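Taretti tabletop kit, used for our robotics club since October
2025-01-19

Bought this for the after-school club at Holloway. 264 dollars with the Rusura add-on. Ten kids, one kit, so they take turns. Four stars, would be five but read on.

Good stuff first. Setup is fast, 42 pages of manual but you only need 7 of them. The lesson cards are great – each one is a household chore, the kids do it by hand first and write out every move, then they try to turn it into steps for the arm. Folding a small towel is the best card by far. Sounds easy, took us two meetings. They forget to write down "flatten it" every single time.
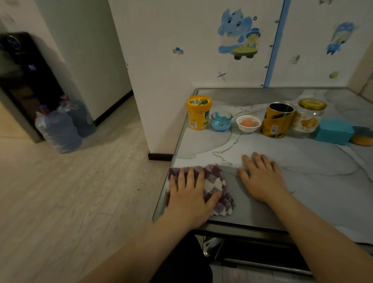

The software is so-so. Saves are slow and it lost one team's step list, no undo. Export to the Mangate viewer works fine tho. Print is tiny on the cards too, I ended up copying them bigger.

Cables are short, get an extension. Gripper pads wear out quick with cloth, and teh spare set is sold seperately, which is annoying at this price. Support did answer my email next day.

Would buy again for middle school. Younger than that, maybe just the cards – they sell them alone. For a competition team it's too basic, look at something else.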